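Boards > Living Abroad > Housing and Utilities > Working through power cuts

Forums New Posts Members Search Log in

Print this thread | E-mail this thread

**ridgeline83**
I moved to Zistberg in June for a long stay and rent the upper floor of a house near the bottom of the hill. Power goes out most mornings, usually before 7 a.m., and returns when it returns. I write for a living and need four working hours. The options I have found are the hotel lobby in Workville (40 minutes on foot, coffee required) or a battery. What are people running?

**tarn_and_tin**
Battery. Work out the load first. My laptop averages 30 watts and the router 10, so four hours is 160 watt-hours. Add losses in the inverter and you are near 200. Buy double that so you aren't draining it flat every day. Skip the inverter if your laptop charges over USB-C. 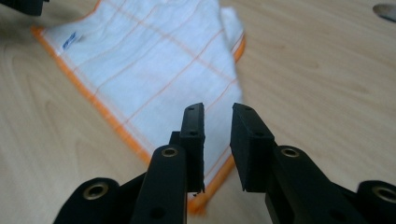
Put the router on its own small DC backup too. The switchover on the cheaper units is slow enough to reboot a router, and mine takes 2 minutes to come back each time.

**oldferryroad**
Disagree on buying anything. Line voltage in the lower town sags badly when supply comes back, and I lost a charger and a power station to it inside one rainy season. The lobby costs me less per month than the replacement did.

**tarn_and_tin**
That is an argument for a voltage protector with a reconnect delay. Set it to three minutes. I've had one on the wall for two seasons with no losses.

**oldferryroad**
Which works if the house wiring has a ground. Mine does not. Has the OP checked?

**ridgeline83**
Not checked. The outlets have three holes, for what that's worth.

**quietgecko**
It's worth nothing. Get a tester before you plug in anything expensive. Quansah, the hardware store by the bus stop, carries them.

Also measure your desk before ordering. The larger power stations are deep and the vents need clearance at both ends. Keep cloth and paper away from them. 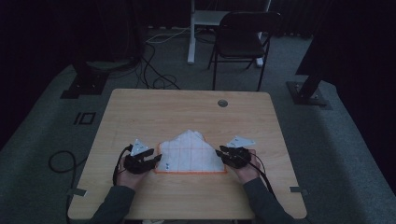

White cloth on a light wooden tabletop, with an orange-bordered mat under it.

**oldferryroad**
Does anyone have a cycle count they trust? The Prerance listing says 3,000 and gives no depth of discharge.

**tarn_and_tin**
Without the depth it's not a usable number. Ask the seller for the data sheet. If they can't produce one, assume less.

**ridgeline83**
Tester bought. Two of the outlets show open ground, the kitchen one reads correct. I'll move the desk to the kitchen and price a protector. Lobby until then.

**quietgecko**
Tell the landlord about the other two in writing.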